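Presa Parts changes how it charges for shipping — flat rates on most orders, refunds on overpaid postage

31 Jul 2022

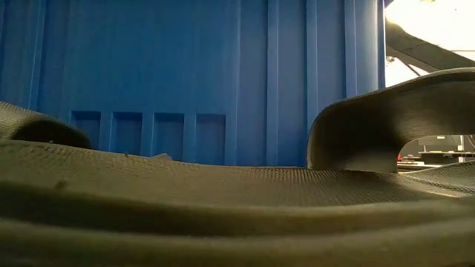
Dark gray textured cloth, close up.

CAIRNS — Presa Parts, the mail-order shop for bicycle wheels, hubs and small parts, is dropping its old weight table and going to flat-rate shipping on most orders. New rates are live on the site now. Orders already placed stay on the old rates unless the new one is cheaper, in which case you get the new one.

Short version for anyone in a rush:

Small parts (spokes, nipples, tape, valves, bearings): one flat charge per order, however many you buy, up to 2000 grams packed.

Wheels and rims: one flat charge for the first carton, half that for each carton after. Two rims usually go in one carton. Four usually don't.

Complete builds: quoted before you pay. No more surprise emails afterward.

That last one is the big change. Up to now a customer could check out, pay, and then get a message from us asking for more money because the box came out bigger than the web store expected. People hated it. We hated sending them. In the first half of this year we sent 517 of those messages, and a fair few of the orders got canceled while everybody waited on a reply.

"The store was adding up weights and the carriers were charging us for size," said Nanna Skov, who runs shipping at Presa. "A wheel weighs nothing and takes up half a van. So the number at checkout was wrong pretty much every time somebody bought wheels, and then it was my job to write and say sorry, can you pay a bit more. I would like to stop writing that email."

The new rates come out of a switch to Juven, a checkout add-on that works from carton size first and weight second. Presa has loaded 13 carton sizes into it. If an order doesn't fit any of them, the checkout stops and asks you to request a quote. Quotes come back by the next working day, most of them sooner.

REFUNDS ON OVERPAID POSTAGE

Some customers paid too much under the old table, mostly on mixed orders where rims and small parts were charged as two packages and then sent as one. Presa has gone back through its records and found 120 orders where that happened. Refunds are going back to the card or account used for the order. You don't need to do anything. If the card has expired or been closed, write in with your order number and we'll sort out another way.

Refunds cover postage only, not duties or import taxes. Those are collected by your own country and we never see that money.

OVERSEAS ORDERS

Flat rates apply overseas too but the zones are different. There's a full list on the shipping page. A few things to know —

Tracked service is now standard on everything except small parts. You can add it to small parts at checkout.

Duties are still paid by the buyer on delivery. We can't mark a parcel as a gift or put a lower value on the form, please don't ask.

Remote addresses may still carry a carrier surcharge. The diference now is that it shows up before payment, not after.

PO boxes are fine for small parts. Wheels need a street address and someone to sign.

PICKUP

Customers near Cairns can still pick up at the counter for free. Choose "collect" at checkout and wait for the ready email before driving over. Orders are held 13 days, then put back into stock and refunded.

The Gastow counter is closing to pickups at the end of December. Parcels already booked for Gastow will be kept there until collected or the hold runs out. After that the nearest option is delivery, and Gastow postcodes go onto the lowest local rate so nobody there ends up paying a lot more than they did for gas.

RETURNS

No change to the returns window. What does change is the label. Return labels for faulty or wrongly sent items are now included as a link in the dispatch email, so no need to call for one. Unwanted items are still returned at the buyers cost. Please use the original carton for wheels if you still have it, with the axle caps on. Wheels sent back without caps tend to come through the side of the box and damage other people's mail.

WHAT HAPPENS TO THE EXTRA POSTAGE PAGE

The "extra postage" item that customers used for top-up payments has been taken off the store. If you have an open message from us asking for a top-up, ignore it. Your order will go out as it is. Anyone who paid a top-up in the last week and hasn't had the order shipped yet will get that amount back with the other refunds.

Rates will be looked at again in December once the carriers publish their new prices. Any change will be posted on the shipping page before it takes effect and won't touch orders already paid for.

About Presa Parts
Presa Parts sells wheels, rims, hubs, spokes and small bicycle parts by mail, with a pickup counter in Cairns. Hand-built wheels made to order.

Press contact
Nanna Skov, shipping desk, Presa Parts, Cairns. Contact form on the store site — pick "press" from the list or it goes in with the order queries.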